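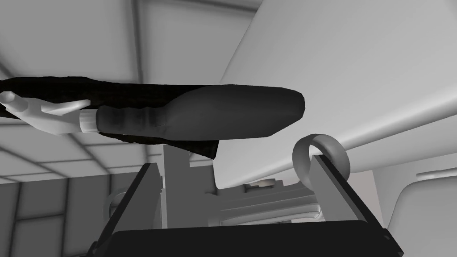 December, late evening

Still up. The second batch finished a little before midnight and I've been going back and forth between the success table and the leftover soup, so let me get it down while it's fresh.

Quick recap for future me, who forgets everything. The whole idea of this month is to stop being so nice to the policy. Until now every episode in Cavberg began with the arm in its tidy home pose, wrist camera looking down at whatever we wanted picked up, and of course the numbers were lovely. Then I'd nudge the start by a few degrees and it fell to pieces! So now we draw the start pose from pretty much anywhere the joints can reach. It can begin pointing up, sideways, at the wall, whatever. The policy only gets the wrist view and its joint angles, and it has to find its own way back to work before it can do any work.

I've been calling it the lost start test. The write-up will need something more dignified.

First thing I did after dinner was run the old Andska checkpoint as the baseline, 1000 episodes, same seeds I'm keeping for everything. It got 38 percent. That's lower than I'd guessed but it's such a useful number, because I could finally sit and watch how it fails. Mostly it does a sort of dithering thing. It opens and closes its fingers, drifts a little, comes back, drifts again, and uses up the clock. I had assumed it would crash into stuff (I even put the collision counter in a big font on the dashboard, ha) and it hardly ever does. It just has no opinion about where to go.
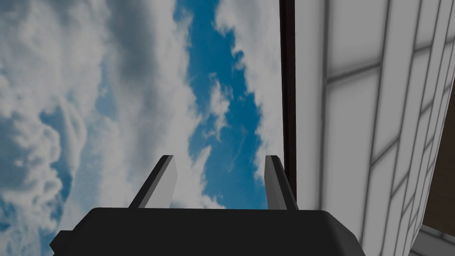 And that makes sense when I think about what it was trained on. It has never been asked to act on a view with no target in it. Every single training view had something to grab, so a patch of clouds is about as meaningful to it as static. The joint angles are right there in the input and it could use them to swing back down, but there was never any reward for learning that, so it didn't.

So, the new run. Two changes, and I'm writing them out because last time I mixed them up in the notes and lost a whole afternoon:

Start poses drawn from the full reachable set, with the draw weighted a bit toward poses where the target is out of view.

A short memory, so the policy sees its last few wrist views as well as the current one.

That's all. Same backgrounds, same lighting, same objects. I was really tempted to throw in the new lighting set too, since it's sitting there ready, but then I wouldn't know what did what. Past me would have thrown it in. Growth!

Same 1000 seeds again for the evaluation, and the new one finishes over 2 times as many as Andska. I read it, got up, walked around the kitchen, came back and read it again. Then I checked that I'd loaded the right checkpoint, which I had, and that the seeds matched, which they did. I still want to rerun it tomorrow on Takagi, the other cluster, before I say anything in the group channel. There was that business in the fall when the two machines disagreed about contact settings and I had to take back a very excited message.
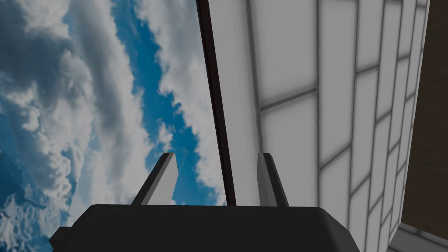
Corinne Vasbinder
Simulation and robot learning, Staltance Lab

What I don't know yet is which change did it. My gut says the start poses. My gut also said collisions, so let's not put too much weight on it. The clean way is to train one with each change alone, and that's two more full runs, so most of the week gone if the queue is as bad as it was today.

One worry. The weighting toward out-of-view starts might be helping on this test and hurting on the boring ones. I spot checked a handful of home pose episodes and they looked okay, maybe a bit slower, with the wrist doing a little look around before it commits. Kind of charming to watch but it costs time, and somebody will ask about it. I should log time to first contact separately. Putting that here so I do it.

Also on the list: save the start poses of the failures and plot them, see if they bunch up. I have a feeling the bad ones are where the elbow is folded right back, but I need to look at it properly.

Okay, bed. Kettle's off, rerun is queued, phone is staying in the other room.

6 comments | 14 shares

Contact | Back to top
© Staltance Lab notebooks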